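The kitchen cell at Skestik's workshop in Jurnuldale gets looked after on Mondays, before any work is run on it. The routine takes almost 20 minutes. It starts with the power off and a dry cloth.

The gripper fingers come first. Handling bottles and lids leaves a film on them, and a pitcher that held fine on Friday can slip a little the next week. The fingers are wiped, checked for nicks and swapped after 8 weeks whatever they look like. The old pair goes in a drawer as a spare.

Next is the cable. Anything hanging from the arm has to clear the counter through the full range of motion, so the arm is moved by hand to each end of its reach while someone watches the slack. In February a tie worked loose and the cable rubbed for two days before it was caught - the repair cost more than a box of ties.

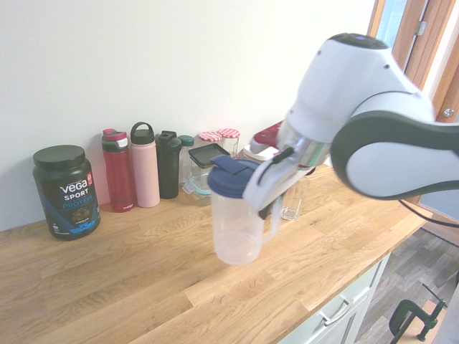
*The arm holds a lidded pitcher over the oak countertop, with bottles and jars lined up along the wall.*

Then come the test lifts. The shop's checklist, written by the integrator Ruvovent, calls for 21 of them with a pitcher, each one set down on the same spot. If the base lands more than 2 millimeters off, the clamps are tightened and the position is taught again from the start.

The sister cell in Rana follows the same list, with one change. Its floor slopes, so the mount is checked with a level before the power comes back on.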